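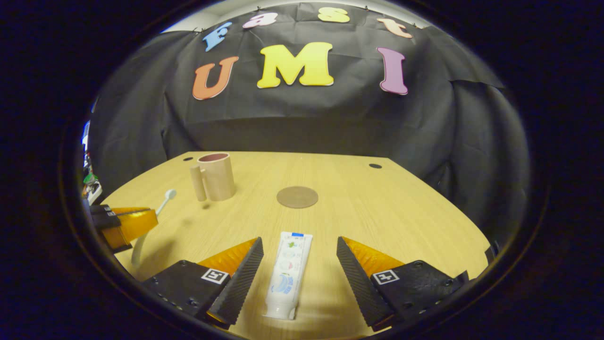 toothpaste on the table, as usual

Threads > Travel > Carry-on only

ok so I did two weeks with one backpack and people keep asking how, so a little thread. I'm no expert, I just hate the baggage belt

14 replies · 31 likes

First thing – lay it all out on a table the night before. The toothpaste goes out first because it's what I forget. Bought it at airports more times than I want to admit!

6 likes

Clothes: 2 pairs of pants, four shirts, one sweater you'd wear to dinner. Mine is a gray Huvon one from January sales and it still looks decent after being used as a pillow on a night bus

9 likes · 1 share

Shoes are where everybody loses. I wore the heavy ones and packed sandals. My feet were hot on the way over, fine, I lived

3 likes

Someone asked about the bag. It's a Prerkel, the small one. Zipper sticks on the left side and there's no water bottle pocket (why??) but it slid under every seat I had, even on the tiny plane

11 likes · 2 replies

Laundry! I washed stuff in the sink in Sadside and hung it out the window like a cartoon grandma. Socks took two days. Bring thin socks, please, learn from me

22 likes · 4 shares

Money part – I'd have paid 200 to check a bag both ways with my connections. Spent most of that on noodles and one very silly umbrella

17 likes

Things I carried and never touched: travel iron, second book, the "nice" belt, a whole pouch of cables. The iron! What was I picturing

19 likes · 5 replies

Things I missed: nail clippers, a plain cotton tote, real slippers. Got the tote at a grocery store by the train station and now it's my favorite bag

8 likes

Going again in May and trying for an even smaller bag. Will post the packing list once I've argued with myself over the sweater

12 likes · 3 replies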